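Is a sorting demo cell worth $3,000 for a school shop?

Posted by Ratih Wibisono, 26 May 2019

I have to hand in an equipment request by October. Claltix quoted us $3,000 for an arm, gripper and walled tray, and their rep keeps bringing up the shape sorter task. It looks like a toy to me. Does it teach anything, or am I paying for a party trick? 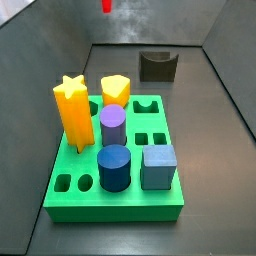
The other bid is from Plulmont, $300 less, but the gripper is extra and they won't say how much extra. I don't trust either number.

Silviu Matei

I'd be suspicious too. The toy is fine, a cheap way to practice picking up odd shapes. What I'd question is the quote. Ask for spare fingers, shipping and the support contract in writing. Ours came to over 17 percent above the first figure. 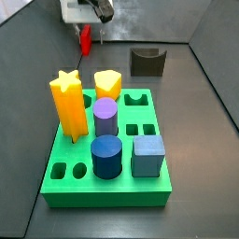
Red block at the gripper, green sorter board in front.

Don't accept a sales video as proof either. Ask them to run the hardest piece 3 times while you stand there, with the board moved between tries. If they want to pick the piece, you have your answer.
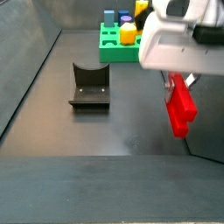
And budget for the walls and floor panels separately. Claltix lists them as "accessories" and the price moves around a lot.

Pringle

just get the Planduslow one, its cheaper. never used the gripper though so cant say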